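3. Where the earphones live

Our group (Rajkumari Dubey, Kaj Bundgaard) was given one small desk cabinet and told to study storage habits. We asked 70 students where they keep their earphones. "In a knot" was the most popular answer. 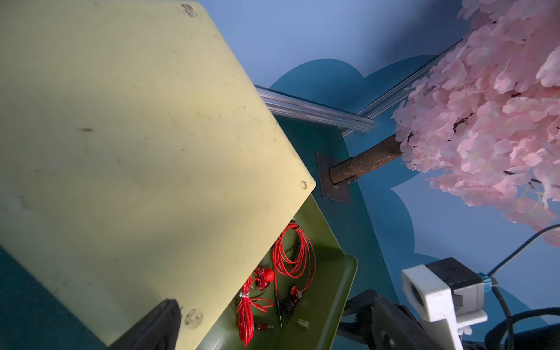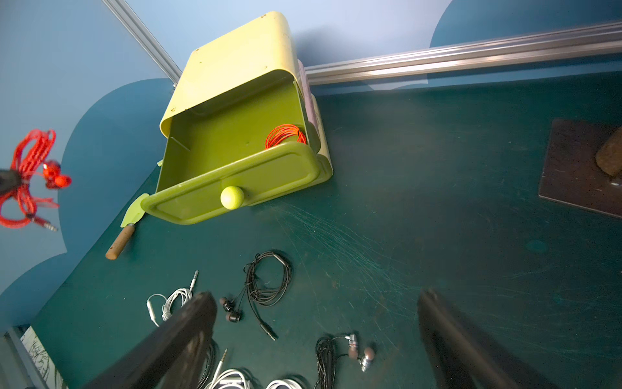

Fig. 4. Red earphones, in the green tray (first) and on the wall hook (second).

The hook won on speed. The drawer won on tidiness, at least when shut. Kaj still uses his coat pocket, and we have recorded him as an outlier.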